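Search this site
Search

Fumley Motor Club News

The Vudura wagon gets a facelift, mostly to the face

Minero has freshened up the Vudura for the new year, and the grille is now tall enough to need its own postcode. The headlights have been squeezed into slits to make room. From the front it looks like someone trying to read a menu without their glasses.

Underneath, little has changed, and we're glad of it. The two-litre diesel carries on, as does the five-speed manual, which still finds third with the enthusiasm of a teenager finding the dishwasher. Towing capacity is the same. The spare is still a proper wheel, though you'll have to empty the whole boot to get at it, preferably on the shoulder of the highway in the rain.

The seats are the real improvement. Minero has finally fitted a decent cushion up front, and a member who drove one to Sandu and back reports getting out upright. The old car's volume knob has been replaced by a touch slider that works best when parked. Colours now include three greys, one of which the brochure calls blue.

Orders open in January, with a wait of up to 60 days if you want the tow bar fitted at the factory. If you can find a tidy run-out model with the old nose, we'd haggle for that and spend the difference on tyres.

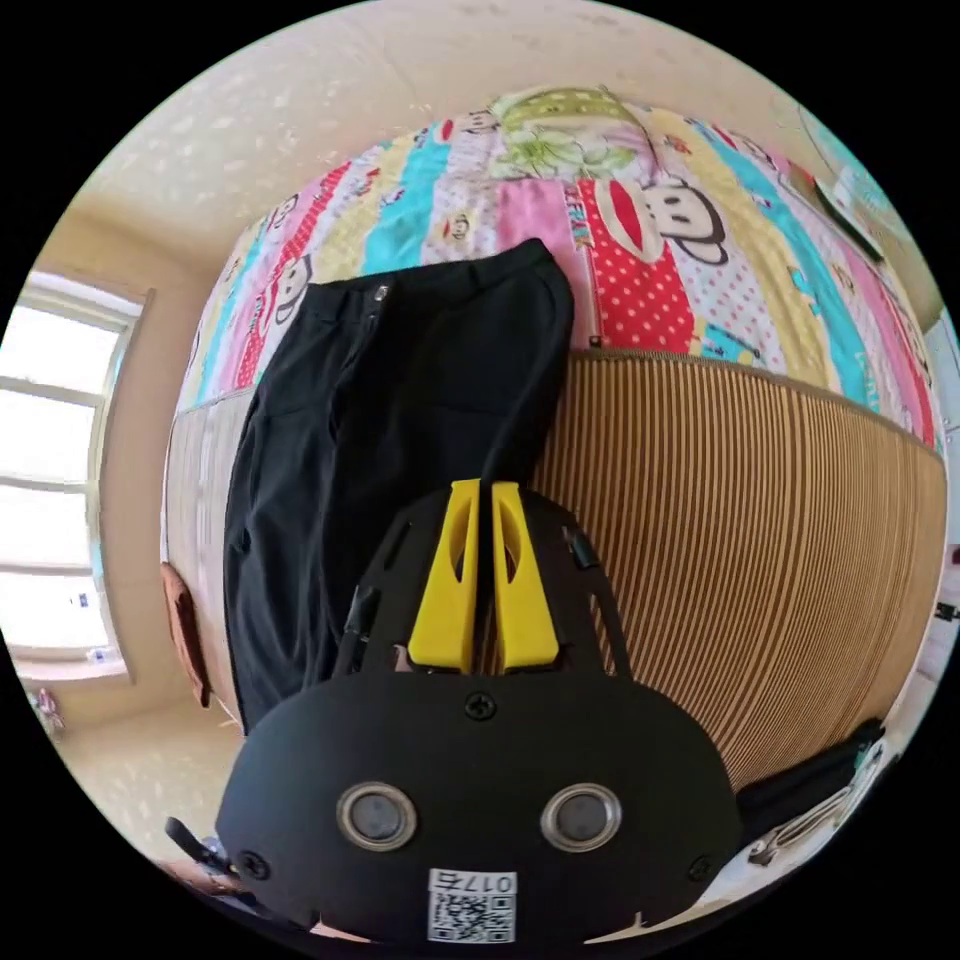

Next run: Fumley to Sandu

Meet behind the bakery with a full tank. Bring a chair.

We use cookies to improve your visit. Accept | Manage settings

© Fumley Motor Club | Contact us | Back to top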